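Old House Talk > Doors, Trim and Hardware
Thread: Swap the knobs for levers or leave them alone?

bamgate_beth
2020-11-08
Okay so we closed on the Forsyth Street place in June and every interior door still has a round knob. My mother-in-law is moving in and her hands are bad, so I'm leaning toward levers all the way through. My husband thinks it'll ruin the look. Who wins?

plasterdust
Levers, easy. I did my mom's condo and she stopped asking people to open the bathroom for her. Get the ones with the return at the end so they don't grab your sleeve.

Zonia
Gonna disagree a little! If the old locks still work I'd keep them and only change the doors she uses. We did every door in our last house, spent 663 dollars, and the dog figured out the levers in one afternoon (he let himself into the pantry and ate a whole bag of rolls).

plasterdust
Lol okay but that's a dog problem. You can put a hook on the pantry.

Yanti Jugah
Before you buy anything, measure the backset and look at what the old plates cover. Mine were long ones and I had a stripe of bare wood and two extra holes on every door. Filling and staining took longer than the hardware did.

bamgate_beth
Ugh, I hadn't thought about the holes. Ours are long plates too. So do I have to buy long lever plates to match?

Yanti Jugah
You don't have to, but I would. Same length or a hair longer, and wider if you can find it. I'm going with white on dark doors again, same idea as this but with a lever:
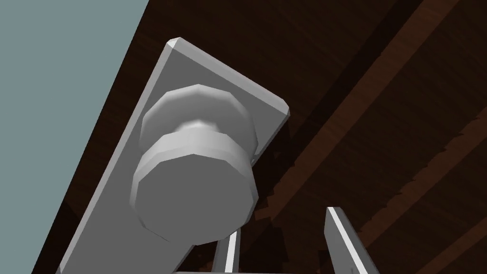 White knob and long backplate on dark brown wood

Zonia
See, I like that knob! Keep the knobs!!

plasterdust
Pretty doesn't help if you can't turn it.

bamgate_beth
Talked it over at dinner. Levers on her bedroom, the bath and the back hall, knobs stay upstairs. Anybody used the Laso ones? They're in my cart and I can't tell if the screws come with them.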